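Plarnbridge Tabletop Sorting Kit

The Plarnbridge Tabletop Sorting Kit is a packaged set of training materials for robot arms, sold by the firm Plarnbridge to colleges, repair schools and small factories.
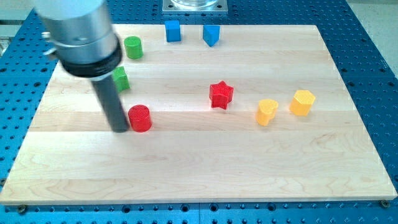 What is the kit used for?
It is used to teach and test basic pick-and-place work, in which an arm finds a small part, takes hold of it and sets it down somewhere else.

Overview

The kit is sold without an arm. Buyers supply their own, along with a table that accepts screws. The standard set contains a wooden work board, colored blocks in several shapes, mounting screws, a printed course book and a license for the Fetport control program. Blocks include cylinders, cubes, prisms, stars and hearts. Their surfaces are textured, and the colors are red, green, blue and yellow.

Editions

Plarnbridge offers the kit in 3 editions. The Basic edition covers hand-guided exercises. The Standard edition adds sorting by color and shape. The Arroyo edition, introduced in May, adds timed trials and a second board, and is meant for groups that already run a robotics course.

The list price of the Standard edition is $1,418. Replacement blocks are sold in bags, and a worn board can be exchanged at a reduced charge. Shipping is not included.

Software

Fetport runs on an ordinary desktop computer and stores up to 800 saved positions per project. Lessons can be played back step by step or at full speed. Early releases lost the saved home position when the program was closed during a lesson - a fault corrected in version 201. Users of older versions may update without charge.

Service and support

Setup visits are handled by Irnau, a separate service company. A visit covers fastening the board, checking the reach of the arm and a first lesson with staff. Support by telephone is included for the first year and may be renewed. Irnau does not repair arms made by other companies.

Reception

Teaching staff have generally praised the course book, which assumes no earlier training. The star and heart blocks are regarded as the hardest to grip and are left to the later lessons. Criticism has centered on the price of spare boards and on the lack of a Fetport version for tablets.

This article was last revised on 11/27/24.

See also
Pick-and-place robot
Robot gripper
Vocational training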